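Eder Pollinator Garden Group
Minutes of the May meeting
May 14, 2021

I'm doing the minutes again, so you get them my way. If you want the stiff kind, the pen is yours next time! We had 12 people in the room and a few more listening in by phone, with the usual trouble hearing each other at the start.

Last month's minutes
Approved with one fix. I had written that the milkweed went in along the north fence. It went in along the south fence, where the sun is. Sorry about that.

Native bees and the spray question
This took up most of the night. The orchard out on Prevo Road told us they plan to spray for aphids while the clover under the trees is still in bloom. We all like the orchard people and they did call us first, so I don't want this to read like a complaint. We asked if they could mow the clover a couple of days ahead and spray after sunset, once the bees have gone in. They said the mowing is easy but the evening spraying depends on who they can get to drive the rig. We agreed to send them a short letter (I'm writing it) with the bloom times for the plants on our side of the road. One member wanted stronger wording. We talked it over and went with polite for now, and we can look at it again if the clover doesn't get mowed.

There was also a side conversation about whether ground-nesting bees are hurt more by spray drift or by people tilling too early. I don't think we settled it. I do know I'm leaving the bare patch behind my garage alone this year, because there were little holes all over it last spring and I'd love to see who lives in there.

Mason bee tubes
We put up 16 nest blocks in March and 7 of them have mud plugs so far. I was hoping for more, but it was a cold spring and a couple of the blocks were hanging where they got shade until noon -- those are being moved to the library wall. Please don't shake the tubes to see if anyone is home. Somebody asked about cleaning them out and the answer is wait for fall.

Seed mix
We looked at two quotes for the Humell lot, which is 4000 square feet once you leave out the gravel. The Trulteo mix is cheaper, but it has a lot of annuals in it and we'd be buying again in a year or two. The other one is mostly perennials (coneflower, bee balm, penstemon, asters for the late bees) and costs more up front. The vote went for the perennials, with two against. Both of the no votes made the fair point that the first summer is going to look like weeds to everybody driving by, so we'll put up a sign.
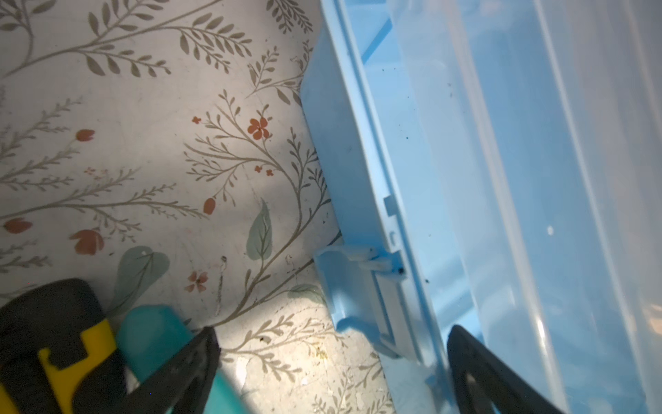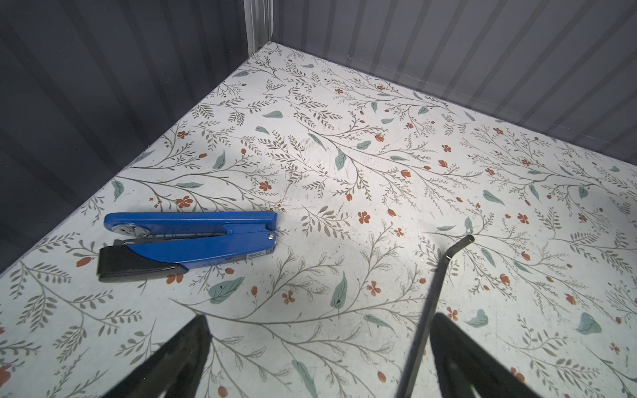
Page 2

Humell lot, continued
The sign needs wording. "Pardon our weeds" got a laugh and then got voted down. We'll pick something at the work day. The city still hasn't told us if we can use the hydrant for the first few weeks of watering. If the answer is no, we're back to the tank and the pickup, and I remember how my shoulders felt last time, so cross your fingers.

Site prep is cardboard and wood chips on the east half, and clear plastic left on through the summer on the west half. We'll see which side comes up cleaner. Pull the tape off your cardboard before you bring it, please!

Honey bee swarms
We got three swarm calls in the past two weeks and passed them all along to the county beekeepers' list. One turned out to be a wasp nest. We're not set up to collect swarms and we don't want anyone climbing a ladder on our account, so keep handing out the list number.

School visit
The second grade class would like us to come back with the flower dissecting activity. Yes to that, as soon as the school says visitors are okay. We need cheap hand lenses and lots of lilies, or tulips if anybody has some still hanging on.

Odds and ends
The garden shed key is missing again. Check your coat pockets.
Leftover asters are on my porch, free, take as many as you'll plant.
The water dish by the herb bed needs fresh pebbles, and I said I'd bring a bucket of them.

Next time
Same room, same hour, in June. Bring your bloom notes, even the messy ones. We wrapped up a little after nine and stood out in the parking lot talking about bumblebees for a good while after that.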